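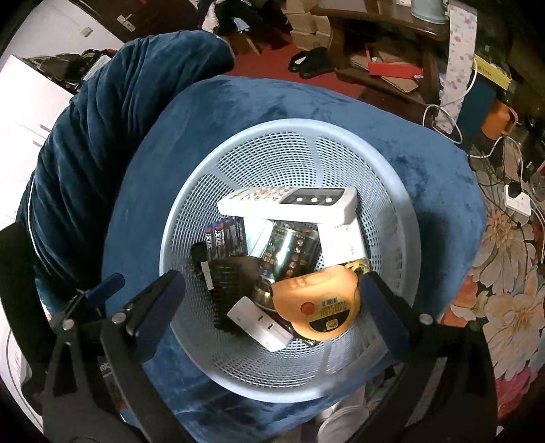
The remote, the batteries and whatever else landed in the blue basket.

I have been trying to work out when I stopped owning things and started subscribing to them, and I think it was the year we moved to Drorby. Before that I had a filing cabinet. I had a cheque book, for heaven's sake. Now I have 10 small monthly withdrawals that I could not recite to you under oath, and a folder in my email called "receipts" which I have never opened on purpose.

What set me off was the heat pump. We bought it in July, outright, paid in full, and I was terribly pleased with us (we'd saved for it, which we almost never do). It came with an app from an outfit called Ultinex, and the app came with a free year, and I didn't think very hard about what a free year implies. A year later the schedule function went grey. I could still turn the thing on and off by walking over to it like a pioneer. But if I wanted it to come on before I got up, that was now a feature, and the feature was on the Comfort tier.

I rang them. I was on hold long enough to clean the whole stovetop, including under the elements. The person I finally spoke to was lovely and agreed with me about everything and could do nothing at all. I keep running into that. The people who answer the phone are unfailingly on your side and have no levers to pull.

Now, I'm not a crank about this. I like plenty of subscriptions! I pay for a newspaper and I'd pay double. I pay for the library in my taxes, and that's the best subscription ever devised. I understand that software needs looking after and that somebody has to be paid to look after it. If Ultinex had said at the counter, look, it's this much for the machine and this much a year to keep the clever bits going, I'd have grumbled and probably signed. My complaint is with the order of events. You buy the thing, you get used to the thing, you build your mornings on the thing, and then the bill turns up for the part you'd come to rely on.

My neighbours across the road got caught the same way with Mridha, the doorbell people. They used to be able to look back at who'd come to the door. Then one day they could look back an hour, and the rest was extra. Same doorbell, same screws in the same brick. They've gone back to a knocker, a big iron one off the buy-and-sell page, and you can hear it from our kitchen.

I did sit down one rainy evening with a pot of tea and a highlighter and add up the year. It came to $1106. I went over it again, sure I'd counted the insurance by mistake, and I hadn't. Roughly 900 of that was for things I'd have told you, with a straight face, that I already owned. The car's remote start was in there. So was a meditation program I had used once, on a ferry, and fallen asleep to, and a recipe box I could have sworn I'd cancelled in the spring.

Cancelling is its own hobby. I set aside an afternoon for it and got through four. One of them wanted me to phone between nine and eleven in the morning in a time zone I don't live in. Another offered me half price, then a quarter, then asked whether I'd like to "pause my journey" – and I'm ashamed to say I paused it. I was tired. I'm sure they know people get tired. 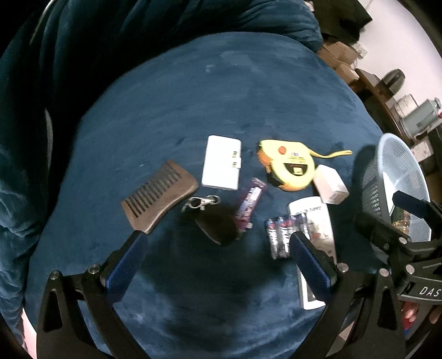

My sister, when I read her a draft of this over the phone, said I was being sentimental about ownership, and that the old way had its own rot in it. You bought the big boxed program for a fortune and it was useless in three years. You bought the encyclopedia and it was wrong before the shelf was up. At least now, she said, you can walk away for the price of a month.

She has a point and I've chewed on it for a week. I do remember the boxed programs. I paid more than 100 dollars for one that did our taxes and it wouldn't run on the next computer. But it never rang me up, and it never went grey. It did on its last day exactly what it did on its first, and if I still had the old machine going in the basement I expect it would do my 1990s taxes beautifully.

What I'd like is a plain label. We make them put the sodium on the soup. Put on the side of the box what the thing will do if I never pay another cent, in type I can read without hunting for my glasses, and make that the law. Then let me choose. Some days I'd choose the subscription. I'd have liked to be asked.

For our part, we've moved the electricity over to Orkovska, who send an actual paper bill with an actual envelope, and charge two dollars extra for it. I pay the two dollars. Yes, every month, and yes, my sister has already mentioned it.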